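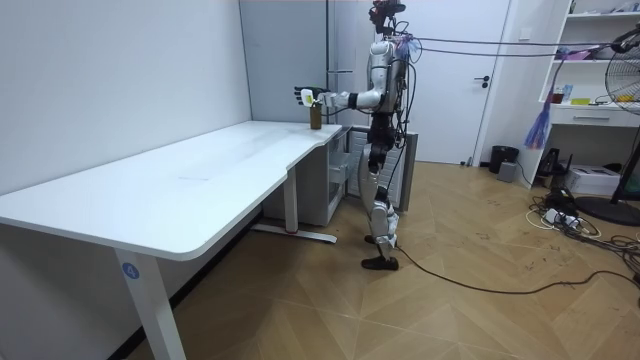 How many teleoperated examples do I need before a drop-in-the-cup task starts to generalise? I have 200 so far, all on one desk, and the policy does well as long as the cup stays where it was in training. Ours is a small brown cup near the back edge of the desk, and the operator brings the right hand in over the rim with the small white object pinched in the fingers, then lets go. If I move the cup towards the middle, the arm still goes to the old spot. Should I record another 300 the same way or change something first?

Asked by Tincuța Enache, Gullanik

2 answers

Don't record more of the same. Your policy has learned a place on the desk and is mostly ignoring the cup. Mark out 8 cup positions, including a couple that are awkward to reach, and split your next 300 evenly between them. Change where the robot stands as well, a few centimetres and a few degrees each time. Keep the old 200 but sample them less often in training. Also check whether your operators pause above the cup before releasing. We had long pauses in the Pristach set and the policy learned to hover there and never open the hand. Trimming them fixed most of it.

Hold back one cup position for testing and never train on it.

Sorin Lazarević

We did 3,000 for ours and it was fine. Might be overkill. What cameras are you using?

Comment from Tincuța Enache: Thanks Sorin, there are pauses in nearly all of them. Will trim and retrain before the new session on Wednesday.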